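Can I bring a friend to choir night?

Please do! I came along with my sister-in-law and hid behind her for a whole term. Guests get 2 free evenings before we ask you to join.

Do I have to read music?

Nope. I still can't, not properly. We hand out practice tracks for each part, and I play mine in the car until my kids beg me to stop.
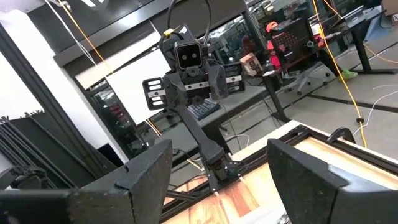 Zelcombe Community Singers, Alto Section

What do you sing?

All sorts. This spring it's a hymn from 1770, a madrigal from 1589 (gorgeous, and very easy to get lost in) and a couple of show tunes.

When do I pay?

Dues are $10 a month, and you can pay at the door of Barreto Hall. Cash is easiest, but a check is fine too.

What should I wear for the March concert?

Plain black, long sleeves if you have them, and shoes you can stand in. Scarves are handed out on the night, and I'd love them back afterward!

I missed a week. Am I in trouble?

Not at all. Just ask whoever sits next to you for the pencil marks and copy them in.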